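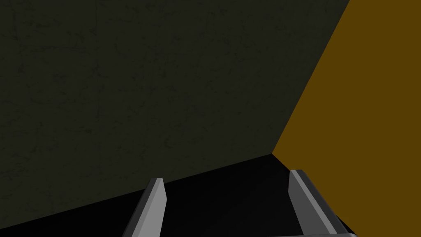 Fergus Lamont
Technician, handling and end-of-arm tooling, Rankin

Plorirden opened its doors for two afternoons in October and I got myself on the list for the second. I'd been after a look inside ever since they started lending out grippers for trial, and I came home with a sore neck, a bag of rubber fingertips and far more notes than I had any right to take in one go.

The part I'd really come for was upstairs, in the simulation room. Before you're let near a real arm they sit you down at a desk and have you drive the simulated one, with the view taken from the wrist. What you get is very bare. A mottled green wall, a plain orange one, a black floor, and two grey fingers sticking up from the bottom of the screen with nothing between them. I loved it! With so little to look at, you start reading the corner where the walls meet the floor, and the slant of it tells you how far over the wrist has rolled. I had mine tipped well over before I noticed, and then spent a happy ten minutes learning to bring it level by that corner alone.

They let you swap controllers as you go. The first was a hand-held thing with a trigger for the fingers, and I took to it straight away (too much time on my nephew's games, probably). The second was a small puck you push and twist on the desk. I was dreadful with the puck. Every time I meant to turn the wrist I also slid it sideways, and the walls went swinging past. My neighbour on the next desk had it the other way round, smooth as you like on the puck and all thumbs with the trigger. We swapped places for a second go and neither of us improved.

The gripper choices in the simulator match the ones on the benches downstairs, so you can try a pick on screen and then walk down and do it for real. I did mine with the Zinaven parallel first. Its stroke is 56 mm, and I kept running out of it on the wider blocks. The Cevley opens to 63 mm, and those extra few millimetres made more difference than I'd have guessed from the data sheet. You can come in slightly crooked and still get away with it. On the other hand the Zinaven closes more gently, and with the thin-walled plastic cups it was easily my favourite. The Cevley dented two of mine before I found the force setting, which is buried three menus down.

Downstairs there were 6 benches, each with an arm, a tray of parts and somebody from Plorirden who would answer anything. I asked a great deal. Best answer of the day was on fingertips: they've stopped gluing the pads on and now slide them into a groove, so a worn one can be changed in the time it takes to find the spare. I tried it with cold hands and it still went in first time. We glue ours at Rankin, and I've already had a word with the workshop.

Cameras next. One bench had the camera on the wrist and the next had it on a post over the tray, same arm, same parts, and you could go back and forth between them. I'm a wrist man by habit. For lining up the last bit of a grasp I still am, but the post camera was much better for finding the part in the first place, and once the fingers are right down among the parts the wrist view gets crowded. The lad running the bench said most visitors end up asking for both. I asked for both.

A few grumbles. The queue for the vacuum bench was so long that I gave up at half past three and never got back to it, so I can't tell you a thing about suction. The room with the arms is loud enough that you miss half of any question asked behind you. And I would have liked the simulator to have a clutter setting, a tray with bits lying at all angles, as that's where our own jobs go wrong. They told me one is being worked on and took my address.

If you go next time, put your name down early and start upstairs while the desks are free. Bring a part of your own in your pocket as well. I had one of our brass elbows with me, and the chap on the Cevley bench cheerfully dropped his planned demo to have a go at it. He got it on the fourth try, by the flange, with the fingers turned sideways. I've been picking it up that way at my own bench ever since.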